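Jillard Community Kitchen - Shared Equipment and Food Prep Safety Checklist

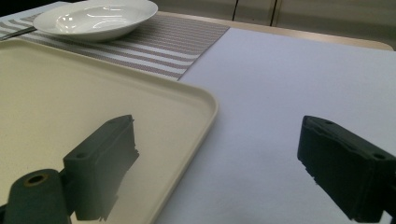
Cream tray with raised rim, on the table.

Walk-through by Chaltu Wubshet, with Radosław Szewczyk reading the thermometers. November round, started at 7:30 a.m. before the bread group came in.

Key: OK = fine as found. FIX = put right within the month. NOW = put right before anyone cooks.

1. ENTRANCE AND HANDWASHING

Hand sink clear and reachable - OK
Soap and paper towels stocked - OK
Hot water at hand sink - OK
Handwashing sign at eye level - FIX

Comment: The sink by the door was spotless, and I love that the nail brushes have their own hook now! The sign has slid down behind the towel dispenser again. Tape doesn't hold on that paint, so let's try two screws.

2. COLD STORAGE

Main refrigerator at 41°F or below - OK (38°F)
Small refrigerator at 41°F or below - NOW (44°F, then 39°F on second reading)
Freezer at 0°F or below - OK
Raw meat on lowest shelf - OK
Everything labeled with name and date - FIX

Comment: The small refrigerator had a bag of salad greens wedged in the door seal. Radosław moved it, we gave it an hour, and it read 39°F. It stays on twice-a-day readings until the next round. Labels are so much better than in spring - whoever put the marker on a string, thank you! Three tubs still had a name and no date. One of them was mine (chickpeas).

3. DRY STORAGE

Shelves at least six inches off the floor - OK
Flour and grain bins lidded - OK
Signs of pests - none found
Allergens kept on their own shelf - OK
Oldest stock at the front - FIX

Comment: The new Ortner shelving is wonderful. It went up in an afternoon, it doesn't wobble, and you can get a broom right under it. The canned tomatoes need turning around, oldest to the front. Sesame and tree nuts are on the separate shelf with the purple labels, just as Zinash Endale set it up.

4. PREP TABLES, BOARDS AND TRAYS

Tabletops smooth, no open cracks - OK
Cutting boards free of deep grooves - FIX
Color coding followed - OK
Plastic trays checked for chips and cracks, rims included - OK
Trays stored upside down and fully dry - FIX
Sanitizer bucket mixed and tested - OK

Comment: Run a finger along the rim when you check a tray, corners too, and turn it over to look underneath. Any tray with a crack you can feel goes in the recycling the same day. Please don't stack them straight from the rinse. They need air on both sides, and the tall rack has plenty of room. Two green boards are past sanding and I've taken them out. Sanitizer strip matched the middle color on the chart, lovely.

5. STOVES, OVENS AND HOT HOLDING

Burners light evenly - OK
Hood filters clean - FIX
Oven door seals intact - OK
Probe thermometer within two degrees in ice water - OK
Pot holders dry and without holes - NOW

Comment: The pot holders! Four had worn right through at the thumb. I threw them out and put the spares on the hook, so this one is closed. Hood filters are due a soak. Ilaria Donati has a great method with hot water and washing soda and will show anyone who turns up at 4 p.m. when she does it.

6. FIRE AND FIRST AID

Extinguisher gauge in the green - OK
Fire blanket within reach of the stove - OK
Exit path clear - NOW
First aid kit complete - FIX

Comment: The back exit had a stack of produce crates in front of it. Moved, and we've put tape on the floor to mark the space. Nothing goes inside the tape, even for five minutes. The kit is short on burn gel and blue bandages. I've set aside 16 of the bandages from the supply closet and the gel is on the shopping list.

7. FLOORS, DRAINS AND TRASH

Floor dry and free of grease - OK
Drain covers seated - OK
Trash cans lidded - OK
Mop hung to dry - OK

Comment: Best floors I've seen in here. The mop was even hung the right way up!

OPEN ITEMS

Handwashing sign - Radosław
Small refrigerator readings, morning and evening - whoever opens and closes
Two replacement green boards - Chaltu
Hood filter soak - Ilaria
Burn gel - Mulugeta Shiferaw

Checked by: C. Wubshet, R. Szewczyk
Copy to: clipboard inside the pantry door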